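Where Does Electricity Come From?

Flick! The light comes on. You do it every day without thinking, and yet something amazing has just happened. Let's follow the electricity backwards, from your bedroom all the way to the place where it was made. It's quite a trip!

What is it, anyway?

Everything around you is made of atoms: your desk, your socks, the cat, you. Atoms are so tiny that you couldn't see one even with a very good magnifying glass. Inside every atom there are even tinier bits called electrons. In some materials, especially metals such as copper, a few of those electrons can wander from one atom to the next. When lots of them are pushed along in a wire, we call it an electric current.

Materials that let the current through easily are called conductors. Materials that hold it back, like rubber and most plastics, are called insulators. Have a look at the lead of a lamp (just look, don't poke!). The outside is plastic, an insulator. Hidden inside is the copper, a conductor. The plastic keeps the current in the wire and away from your fingers.

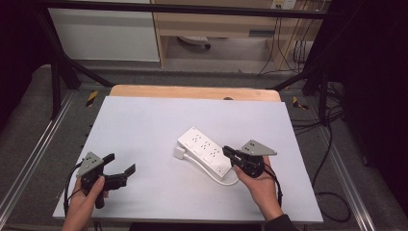
Ambros Kuster

In your house, wires run behind the walls and under the floors to every room. They end at sockets, and when you push in a plug, its metal pins touch metal parts tucked away behind the slots. Now the current has a path into your lamp and back again. It has to be a complete loop, and we call that loop a circuit. If there's a gap anywhere in the loop, the current stops.

And that is all a switch is: a gap you can open and close! Press it one way and two pieces of metal touch. Press it the other way and they come apart. Some extension leads have a little switch for each socket, so you can turn off the radio and leave the lamp on.

Out of the house and down the street

Follow the wires out of your home and they go underground, or up onto poles if you live in the countryside. Soon they reach a substation. You may have walked past one without noticing it. It's often a small brick building or a fenced yard with a yellow warning sign, and if you stand on the pavement you can sometimes hear it hum. Never, ever climb the fence, even if your best football has gone over. Ask a grown-up to ring the number on the sign.

Inside is a transformer. Its job is to change the voltage, and you can think of voltage as how hard the electricity is being pushed. Out on the big pylons the push is enormous, far too strong for a toaster! The transformer brings it down, bit by bit, until it's right for a home.

The giant spinning machine

At the far end of the pylons is a power station, and here comes my favourite part. Nearly two hundred years ago, people found out that if you move a magnet near a coil of wire, a current flows in the wire. Spin a really big magnet inside a really big coil and you can light up a whole town. The machine that does this is called a generator.

So what does the spinning? Lots of things can! Wind pushes the blades of a wind turbine. Water rushing down from a dam turns a wheel. Burning gas can boil water, and the steam blasts past a fan with hundreds of blades. Nuclear power stations make steam too. Solar panels are the odd ones out, because they have no spinning parts at all. Sunlight knocks the electrons along directly.

Last December I visited a water power station at Orbridge, where an engineer called Dennis Were let me stand beside the generator. The floor buzzed right through my boots! The water drops 40 metres through a pipe wide enough to drive a van through, and when it has done its work it flows off down the river, with ducks on it.

Try it at home

Rub a blown-up balloon on a woolly jumper, then hold it near some tiny scraps of paper. They jump! You have rubbed electrons from the wool onto the balloon. It's called static electricity, and it's perfectly safe. Do your experiments with balloons or small batteries, and never with anything plugged into the wall.

Words to remember

Current: electrons moving along together.
Circuit: a complete loop for the current.
Transformer: a machine that changes the voltage.
Generator: a machine that turns movement into electricity.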